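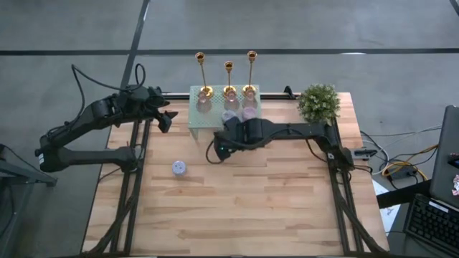

Butcher-block top in light and honey strips, on a concrete floor.

Oiling a Wooden Top Without Ruining Your Weekend

Every piece of advice on wooden tops begins with "once a month," written by someone with very few hobbies. I oil mine in September and again when it starts looking like toast.

Start with a clean top. Dish soap, a wrung-out rag, then leave it overnight. If you oil damp wood you'll get cloudy patches, and you will be looking at them every morning over your coffee.

Sand with the grain, 220 grit, lightly. You're knocking down fuzz, so put the belt sander back. I know you want to use it.

Use food-grade mineral oil. Olive oil goes rancid, and a kitchen that smells like an old salad is hard to explain to guests. Flood it on, wait 15 minutes, wipe off whatever is still sitting there. Then do it again. My first top got 2 coats and looked thirsty by Sunday; the one I have now got four.

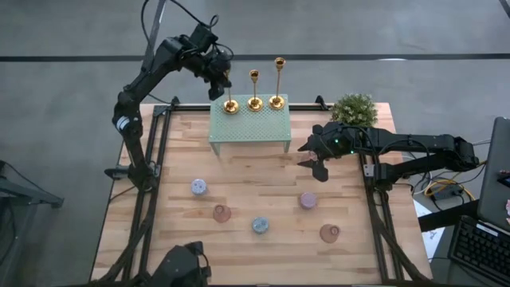 Wax is the other thing people drip on wood, usually at dinner parties. Leave it alone until it's hard. A bag of ice speeds things up. Pop the blob off with an old plastic card (my Netora gym membership has finally earned its keep) and rub what's left with a little of the same mineral oil. Skip the trick with the iron and the paper bag unless you'd like a scorch mark shaped like an iron.

White rings: try oil and patience first, then very fine steel wool, going with the grain. Black rings have usually gone deep, and you'll need to sand or buy a bigger fruit bowl.

Oily rags go flat outdoors to dry, especially if you've used linseed or tung. Balled up in a bucket they can catch fire on their own.

Next page: squeaky drawers, and the 14 things I tried before candle stubs.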